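Right, thread time! I'm finally sorting out the round table in the back room and I'm far too excited about it, so you're all coming with me. 1/9

Background for new followers: this table is where everything lands. Keys, post, chargers, half a jigsaw. I gave myself 20 minutes and one basket. 2/9

First rule, which I nicked from Ikechukwu Tijani: tools get a tray with a lid, and the tray goes in the middle where you can reach it from any chair. I love a lid! 3/9 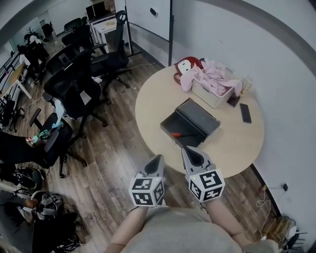 Red-handled screwdriver, in its tray. Lid up for now.

The white basket is my favourite thing in the house at the moment. It was sitting in a cupboard at my old place in Abu Hammour for years doing nothing, and now it holds the pink cloth and suddenly the whole table makes sense (to me, anyway). 4/9

Do I fold the cloth? I do not. I've tried folding it, I've tried rolling it, and it always ends up in a heap by teatime. A heap in a basket still counts as put away and I will argue this with anyone. 5/9

Michalis Fragkou asked what the red hair is, poking out by the basket. It's a doll's head! She's soft, she leans there quite happily, and she's staying on the table. Not up for discussion, Michalis. 6/9

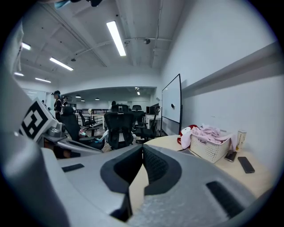 Pink cloth doing its own thing. Phones and the tall cream cup over on the right.

Phones live flat next to the basket now, so I can find them without lifting up every single thing. Such a small change and I'm delighted with it. The cup might end up as a pen pot, or it might go back to the kitchen, I keep changing my mind. 7/9

Still on the list: the white cables by the wall socket. I've got a bag of those little fabric ties from June and I WILL use them. Also the cardboard box on the floor, which I have been walking round like it's a piece of furniture. 8/9

If you've got a good way of keeping cables tidy near a skirting board, please send it over, pictures very welcome. I'm putting the kettle on and then I'm starting on that box. 9/9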